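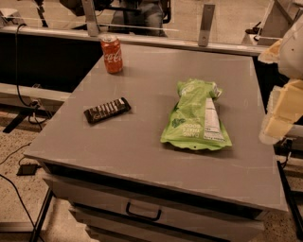 A soda can, a chocolate bar and a bag of snacks on the gray drawer unit, with the gripper at the right.

Tabletop Manipulation Software: Gallery
Bondstead Institute, Vávra Laboratory
Page last revised Thu 12 July

The Vávra Laboratory develops the software that allows a robot arm to find, select and move everyday goods on a flat surface. This gallery accompanies the second release of two packages maintained by the laboratory: Zaso, which handles perception, and Wondance, which handles motion planning and execution. Both are used daily on the drawer unit station and are available to partner groups under the Bondstead research license.

The pictures may be reproduced in teaching material and in printed reports, provided that the laboratory is credited. Requests for other uses should be sent to the gallery editor, Hannelore Rothe.

Perception

Zaso receives color images from the head camera and returns a list of objects, each with an outline, a position on the table plane and a confidence value. The three goods on the tabletop make different demands on it. An upright can has a simple shape, but its rim is reflective and the depth readings near it are often incomplete. A chocolate bar lying flat rises very little above the surface, so its outline must be taken almost entirely from color. A snack bag has no fixed shape at all, and its outline is computed again before every motion.

Printed text is treated as a weak cue. The lettering on the green bag, "DANG THAT'S GOOD", is upside down from the head camera, and the first release of Zaso gave such labels a low score even when the outline was correct. The current release reads each label region in several rotations before assigning a score. The change added a small delay to the first detection and none to those that follow, as the rotation is stored with the object.

The table plane is estimated once at startup and checked again whenever the head moves. Users who replace the drawer unit with another piece of furniture should delete the stored plane file before starting Zaso. A stale plane file remains the most frequent cause of support requests, and the March update added a warning when the measured plane and the stored plane disagree.

Planning

Wondance takes the object list and a task statement, such as "move the bag to the left of the bar," and produces a sequence of arm motions. Each sequence is divided into an approach, a descent, a grasp, a lift and a placement. The approach is planned with the fingers open and held clear of the table. From that position the planner requests a fresh outline from Zaso, compares it with the earlier one, and either continues or plans again.

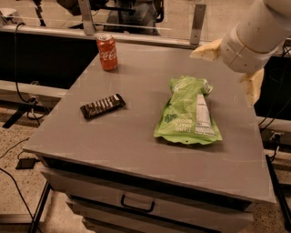
The comparison is deliberately strict. If the outline of any object has shifted by more than the permitted margin, the whole sequence is discarded, including motions that would not have involved the object in question. This costs time on crowded tables. It has also made the execution logs much easier to read, and the laboratory has decided to keep the rule in the present release.

Grasp selection depends on the class of object. For cans, Wondance proposes side grasps at mid-height and removes any that would bring a finger near a fixed structure behind the table. For bars, it proposes grasps across the short dimension, with the wrist turned to match the angle at which the bar lies. For bags, it prefers the fuller part of the pouch and avoids the sealed ends, where the film tends to slip between the fingers. The planner keeps up to five candidates for each object and tries them in order of score.

Control

The controller follows the planned path and limits contact force during the descent. Force limits are set per class in a plain text file, and the values supplied with the release are conservative. Partner groups who raise them are asked to record the change in the station log — this has been overlooked more than once, and it makes results from different stations hard to compare.

Stopping behavior was revised in this release. A stop request now ends the current motion along its path instead of holding the arm at the nearest waypoint. After a stop, the operator must confirm the object list before motion resumes. The confirmation cannot be turned off in the configuration file.

Logs and replay

Every run is stored with its images, object lists, candidate grasps and joint positions. The replay tool opens a stored run and allows any stage to be computed again with a different software version, leaving the remaining stages as they were recorded. The archive for this release holds 364 runs, of which 221 include a bag among the objects. The larger share reflects the attention given to soft packaging over the past development period.

Groups wishing to compare their own perception software with Zaso may request the archive without installing Wondance. The object list format is described in the developer manual, together with a short script that checks a file for missing fields.

Known limitations

Transparent packaging is not supported. Objects that touch one another may be reported as a single object, in which case Wondance declines the task and returns a message to the operator. Drawer handles are detected but are treated only as obstacles; opening drawers is outside the scope of this release.

Gallery editor: Hannelore Rothe, Vávra Laboratory, Bondstead Institute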